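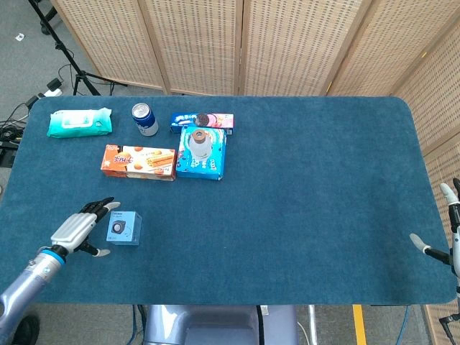

Ordered a car that isn't being built yet. Can I get my deposit back?

tyre_kicker_emeritus
Posted Monday, April 14, 2025

I put down £200 on a Jakine Aledura, the estate, in the green. The dealer in Kimby told me production was "about to begin", and I took this to mean a factory somewhere was warming up. Since then I've had a brochure, a keyring and an email telling me the delivery date has moved to July. The email doesn't say which July.

My old car has an MOT that runs out before then and a gearbox that may not wait for the MOT. The order form calls the money a "reservation payment" on the front and a "deposit" on the back. I signed it in the showroom, so I gather the usual fortnight to change my mind doesn't apply. The dealer says I can have the money back "subject to head office", and head office has a phone line that plays the same pan pipes for 40 minutes.

Has anyone got theirs back? I'd also take the car, if there is one.

mostly_second_gear
Accepted by the poster

Get the order form out and look for three things before you ring anybody.

First, is there a delivery date on it, and does it say "estimated"? It will say "estimated". That doesn't let them off forever, but it does mean you can't walk away the morning after.

Second, is there a long stop clause? Mine was on the back, near the bottom, in the sort of print you'd use for a warning about side effects. It said either side could cancel if the car was more than 20 weeks late. Yours may give a different figure or none at all.

Third, who took the money? If the receipt has the dealer's name on it then your contract is very likely with the dealer, and head office is their problem. Stop listening to the pan pipes.

Then write to the dealer. Email is fine. Say that the date they gave you has passed or been moved, that you need a car by a particular day, and that if they can't deliver by then you'll treat the order as cancelled and want the £200 back. Give them a sensible amount of time, as asking for it by Thursday won't impress anyone later on. If you paid by credit card, talk to the card company as well. I did both and got mine in the same week, from the dealer, with a note hoping I'd think of them again. I do.

One warning: don't sign the "revised order" if they send you one. It resets the clock.

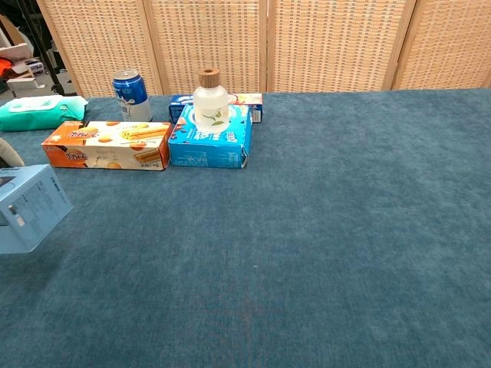

puddle_light
Posted the same day

They never build the green first. I waited over 80 days for a green Pagano and they rang to offer me a white one with a tow bar. I haven't got a caravan. I have got a tow bar now.

Just ask for the white.

kerbside_oracle
Posted the next day

Mostly agree with the long answer, but check whether you part-exchanged anything. My brother-in-law let them have his old hatchback "to save him the bother" and they'd sold it by the time he cancelled. He got the money for it, at their valuation, and then caught the bus.

Also, a car with an estimated July delivery still needs to be on a ship at some point. Ask the dealer for a build number. If they've got one, the car exists or is about to, and you might hang on. If they start telling you how popular the model is, send the email.

tyre_kicker_emeritus
Comment

No build number. Very popular model, apparently. Email sent, part exchange thankfully refused at the time on account of the gearbox. The clause is there and it says 20 weeks, so I've got a bit of waiting to do if they won't budge. Keeping the keyring.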